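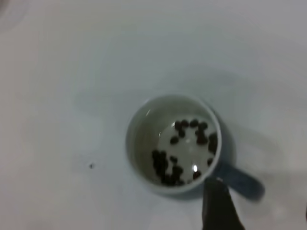
A white mug with beans in clear liquid, gripper finger near the base of the handle.

Good Practice for Robot Arms in a Home Kitchen or Workshop

Tips page, updated October. Compiled by Tiziana Ferri for the Lomeo household pages.

Small robot arms have been turning up on kitchen counters and garage benches for a while, and most of the trouble people write to us about is ordinary trouble: spilled drinks, chipped cups, a cable pulled off the table. The rules below are the ones we use ourselves. They are written for light tabletop arms with a two-finger gripper. If you have something bigger, or anything that came out of a factory, follow the maker's manual and get proper advice before you switch it on in a house.

Where a tip here disagrees with your manual, go with the manual.

Before you start

Clear the table first. Take away anything the arm doesn't need for the job, including your phone, your own drink and loose paper. Wipe the top down and let it dry. Crumbs and grit get under a mug and make it rock when a finger touches it.

Find out how far the arm can reach when it is fully stretched, and mark that circle on the table with painter's tape. Add a hand's width outside it. Nothing you care about goes inside the tape while the power is on, and that includes your elbows.

Check the clamp. A table clamp that was tight last week may have worked loose. Push the base from two sides with the power off. If it moves at all, tighten it.

Put the stop button where your free hand falls on it without looking. If you are left-handed, set it up left-handed. Press it once before every session with the arm moving slowly and nothing in the gripper, and check that the arm stops. Find out what your arm does when it stops, too. Some hold their position and some go limp and drop, and you need to know which before there is a full cup under it.

Children and pets stay out of the room. A gate is better than telling them.

Cups, mugs and liquids

Use plain water for practice. It does less harm to a table, a carpet or a motor than coffee or juice does.

Keep it shallow. A mug with only the bottom covered can be knocked quite hard before anything comes over the rim, and what does come out can be picked up with one cloth. Fill higher only after the same move has gone cleanly several times in a row.

Nothing hot. This is the one rule we don't bend. Let drinks and cooking liquids come down to room temperature before the arm goes near them. If you want coffee made by machine, buy a coffee machine.

No glassware until you are sure of the grip. Thick-walled mugs with a rounded lip are the best starting point. Thin cups and stemware come last, if ever.

Coffee beans, dried beans and buttons are useful for practice in a mug because they show up dark against a white inside and you can tell at a glance whether the contents have shifted. Throw food away after it has been used this way. Don't put wet beans in a grinder, and don't leave them standing overnight in the mug, as they stain.

Weigh before you lift. Our usual mug weighs 382 grams empty, and the small arm we keep for light work is set to refuse anything over 400. That leaves very little for what's inside. A kitchen scale costs less than a gripper motor. Write the empty weight on a bit of tape and stick it to the underside of the cup.

Approaching a mug

Come in low and slow for the last few inches. Most broken cups are broken sideways, by a finger that arrives a little too far over and pushes.

Decide whether you are taking the mug by the body or by the handle, and set it down the same way each time. A handle pointing at an odd angle is the usual cause of a bad grip. Where the handle joins the body there isn't much room for a finger, so make the first passes at half speed and watch the gap from the side as well as from above. Looking straight down you can't judge height, and a fingertip that seems clear of the rim may be on it.

Close the gripper until it holds and then stop. Squeezing harder does not make a glazed cup less slippery. If it slides, add rubber pads to the fingers or wrap a wide rubber band around the cup.

Lift an inch, wait, and put it back. Do this before any longer move. If the mug tilts, the grip is off center and you should start again.

Don't catch a falling cup. Let it go, press stop, and sweep up afterward. Hands inside the tape are how people get pinched.

White on white

A white mug on a white table is hard on some cameras, and hard on people too late in the day. If your arm finds things by camera and keeps missing, try these in order:

Move the lamp so the light comes evenly from two sides. One strong lamp gives heavy shadows, and some software takes the shadow for part of the object.

Lay a dull, colored place mat under the cup. Tape down the corners.

Turn off any bulb that puts a bright spot on the glaze or on the surface of the water.

Clean the camera lens with a dry lens cloth. Kitchen grease builds up faster than you would think.

Electricity and water

Run the power cord away from the side where you handle liquids, and leave a drip loop so water can't follow the cord down into the supply. Plug into an outlet with ground-fault protection. Most kitchens have one near the sink, and if your garage doesn't, have an electrician look at it.

Keep the power supply off the tabletop. A shelf or a hook on the wall is fine.

If liquid gets on the arm, stop it, unplug it at the wall, and only then wipe. Leave it unplugged until you are certain the joints are dry. For our arms that means overnight, with the covers off. Don't use a hair dryer – the heat can soften plastic gears, and the air pushes water further in.

Cleaning up

Unplug first. Wipe the fingers with a damp cloth and a drop of dish soap, then with a clean damp cloth, then dry. Dark fingers hide dirt, so go by feel.

Unless the maker says the fingers are safe for food, treat them as you would a pair of pliers. Anything they have touched on the inside gets washed before anyone drinks from it. It's simpler to keep one or two mugs for practice only. Ours live on the bottom shelf with a strip of red tape on the handle.

Check cups for fine cracks by tapping the rim with a spoon. A dull sound means it goes in the trash.

Once a month, go over the screws, the finger pads and the cable where it bends most. Replace pads when they look shiny.

Keeping a log

A notebook on a string is enough. Put down the time, what was being moved, how fast, and anything that went wrong. Tiziana's own book is up to entry 2413, and most entries are a line or less: "mug, half speed, slid, changed pads." When something starts failing, go back through the last few pages before you start changing settings. It's often a pad, a loose clamp or a cup somebody swapped.

If more than one person uses the arm, agree on who is in charge of it during a session, and let only that person start a move. Anyone at all may press stop.

Notes from readers

A reader in Trirnbridge puts a baking sheet with a raised edge under everything and says it has saved her floor more than once. We tried it and it works, though a shiny sheet throws reflections. Line it with a dish towel.

Another, in Dretelcombe, asked if it's all right to leave an arm running while he is out of the room. No. If you leave the room, park it and cut the power, even to answer the door.

The Piras family keep 3 rules on a card taped to the wall above their bench: tape line clear, stop button tested, nothing hot. If you only want a short list, use theirs.

Send corrections and your own tips through the contact form. Please tell us what kind of arm you have and what it was holding.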